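Teaching the arm to tidy up: a set-up guide for the patient
By Ferdinand Sutter
2022-06-25
34 shares | 18 comments

Part 2. The tidying task

If you've followed Part 1 you should have the Leltumura simulator installed, the Carré arm loaded and a floor that doesn't fall away when you press play. (If yours does, go back to the gravity settings. I'll wait.)

I started this series because my sister keeps asking when she can have a machine that picks up after the children, and I keep telling her I'm working on it. My real answer is further down, after the settings. First we need a chore, and the smallest one I could think of is this: pick up one thing, put it in a tub. My nephew could do it before he could talk. You'd think a machine costing as much as a decent car would find it easy!

What you need before you start

The Carré arm with the two-finger gripper, a table, a mounting plate with its grid of holes, one bin and one small cube. All of them come with the Zakela parts pack apart from the bin, which you can draw yourself as five flat sides. Mine is yellow. Pick any colour you like, but keep it well away from the colour of the table or you'll be squinting at it all evening.

Setting out the workspace

1. Open an empty room and drop in the table. Leave plenty of bare tabletop at the sides of where the plate will go, as you'll want it later for more objects.

2. Put the pedestal on the table and fix the arm to it. Use the "lock" tick box, then tick it again after saving. There's a bug in my version where the first save forgets it, and the whole arm goes for a wander the next time you load up.

3. Lay the plate on the table within reach of the arm. It doesn't have to be square to anything. I like mine at an angle to the view so I can judge depth better.

4. Stand the bin towards the far end of the plate. Check that it's sitting on the surface and hasn't sunk into it – zoom right in, it's easy to miss a small overlap, and the bin will leap into the air on the first step of the run. (It's very funny once.)

5. Add the cube nearer to you, with a good stretch of plate between it and the bin. Start with it in the same spot every time. We'll mix things up in step 11.

6. Turn on shadows. I know they slow things down. I ran without them all through November and my arm did beautifully, and then I switched them on and it went to pieces, chasing dark patches over the plate as though they were something to pick up. A real kitchen has shadows, so we may as well suffer them now.

Note: save a copy of the room at this point and call it something sensible. Mine is called "room_final_really" and I regret it every time.

Choosing where to look from

7. Place your viewpoint high up and looking down, so you get the inside of the bin as well as the plate. The arm is going to get in the way. It's a big thing and it has to come in from somewhere, and whatever height you choose there'll be moments when it covers half of what you want to see. Move the viewpoint until the bin stays clear while the gripper is down by the cube.
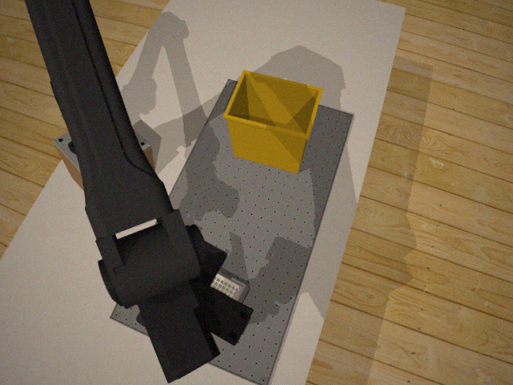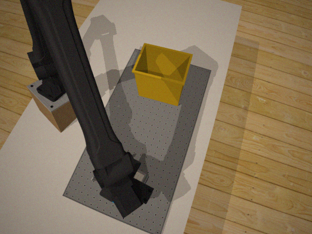 The tidying task in the simulator: arm on its pedestal, plate on the table, yellow bin up towards the far end.

8. Now save the viewpoint. If you nudge it halfway through collecting your practice runs, throw those runs away and begin again. I tried mixing old and new ones and wasted a week.

Running the task

9. Press record and guide the arm by hand with the keyboard or a game pad. Come down over the cube slowly, close the fingers, lift, carry, let go over the bin. Use a pad if you have one. The keyboard works but my wrists complained.

10. Do this until you have a decent batch, then hand the batch over to the trainer with the default settings. Leave it overnight. Resist the urge to keep checking on it.

Caution: lift before you carry! The simulator will let you drag the cube along the plate and ram it into the side of the bin, and if you do that even a few times in your practice runs the arm will pick up the habit. It copies your bad manners very faithfully.

11. Once it can manage the cube from the one spot, turn on random starts and let the cube appear anywhere in the lower half of the plate. Expect the score to drop like a stone. Go back to step 9 and record another batch with the cube in these new places.

If it goes wrong

The gripper closes on thin air. Usually the height is out. Lower the grasp point by 6 millimetres and try again before you touch anything else.

The arm freezes above the cube. It can't make up its mind. Look through your recordings for runs where you hesitated in the same place (I had loads, I was drinking tea).

The cube lands outside the bin. Let go later, and lower. If the bin moves when it's hit, give it more weight.

The whole thing shakes. Halve the speed. If it still shakes, see the lock tick box in step 2.

So, can it do the chores yet?

My best set-up so far drops the cube in the bin on most tries, with one cube and one bin and a table as tidy as a showroom. I'm very proud of it! I wouldn't let it near my sister's living room. There the "cube" would be a sock, or half a banana, or the cat, and the bin would have been moved since breakfast.

My friends in Brisach who run a small packing shop are in a better position. They want the same sort of part picked up and put in the same sort of tub all day long, and they can bolt the tub down if they fancy. I think a job like theirs is close. They'd still need a person nearby to sort out the jams, so I've told them to hold off buying anything until I've tried it with their actual parts.

For the home I'd say keep your laundry basket and your patience. I do think it'll come, only one dull little task at a time, and I'd be happy with a machine that did nothing but put the blocks away.

Part 3 covers adding a second object, and what to do when the arm picks the wrong one. Please have step 11 working before you move on to it, and keep your recordings from this part as we'll be using them again.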